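3/17/20
By the Grendex shop floor desk

The technician who looks after the teardown cell at Clandia has been asked so often whether it saves money that she answers before the question is out. "Some weeks," she says. "Ask me again when we've gone a month without bending a socket."

The cell is one arm, one bench and a gripper with two black fingers, working inside old Dell workstations. The vendor, Grodel, quoted a setup time of 14 hours. Hers took far longer, most of it spent on finger alignment. "The brochure has a picture of a chip floating into place. It doesn't have a picture of me with a feeler gauge."

Her routine now is dull and strict. She wipes the finger pads, checks the grip force against a scrap processor, then runs the approach at low speed with the load plate up and both levers raised. The pads get replaced every 600 cycles, whatever the software thinks of them.

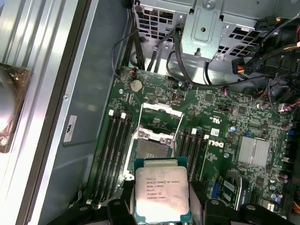
Adeyemi, reached later by phone, thinks she is too hard on the machine and that a person with tired hands would do worse over a full shift. The cell had logged 2891 cycles by early March, he said, and most of the stops were bad part data, nothing to do with the arm.

She doesn't argue with the log. She argues with what it leaves out — the log calls a cycle good if the gripper opened on time. "It has no idea what the pins look like. I do, because I get the magnifier out."

Would she buy a second one? She looks at the drawer where the spare fingers are kept. "I'd buy a better wrist camera mount first. Then we can talk."

Contact the desk | Copyright Grendex 2020 | Back to top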